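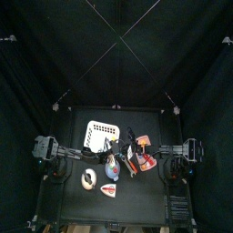
Two-arm bench set up for a mixed tidy-up test, with a white basket near the back of the table.

How to test whether a robot can tidy a table

People ask us whether a robot can do chores yet. The short answer is that some machines can do some chores, in a place arranged for them, at a slow pace. A better answer comes from running a test yourself. This page explains how we run the tidy-up test at Hendricks, and how to read the result.

You need a pair of arms with grippers, a table with a plain dark top, a basket, and a pile of ordinary things. We record trials in Bivutex, but a spreadsheet works just as well.

Step 1. Choose the objects

Pick things that differ in shape and stiffness. A wrench and a screwdriver are good starters: rigid, narrow, and awkward to lift off a flat surface. Add tongs, which can spring open or shift when gripped. Add a tray with small pieces in it, so the arms have to deal with a thing that holds other things. Round containers belong in the mix too, because they roll.

Avoid choosing only objects your gripper likes. A set of soft cubes will give you a fine score and tell you very little about a kitchen drawer or a tool bench.

Step 2. Write down what "done" means

For the basket task, we say an item is done when it is inside the basket and the gripper has let go. An item hanging over the rim is a miss. If an arm knocks something off the table, the trial ends there.

Decide this before the first trial. It is very easy to get generous halfway through.

Step 3. Lay out the table

Put the basket where both arms can reach it. Place some items close together and leave others out in the open. Crowding matters – an arm that can pick up a screwdriver on its own may fail when a wrench is lying beside it.

Change the layout between trials. If everything goes back to the same spot, you are testing memory.

Step 4. Run it and keep your hands out

Start the trial, start the clock, and stay outside the work area. Log each grasp attempt and each item placed. If you have to step in, stop the arms first and mark the trial as assisted. Assisted trials are counted separately.

Step 5. Read the numbers

Our January run on the Ostesska controller logged 1097 grasp attempts. Single rigid items in open space went into the basket 94 percent of the time. Crowded items did much worse, and most of our assisted trials came from thin tools lying flat. A full table took far longer than a person would need.

So, can it do the chore? For sorting known parts at a fixed station, close to it. For clearing whatever is on a family's table, no. We would not leave the Zorkden grippers alone with glassware.

Next steps

Once the basket task is steady, swap in 4 objects the system has not handled before and repeat from step 3. Expect the score to drop. Keep the old logs, and note any change of gripper pads, since worn pads can look like a software problem.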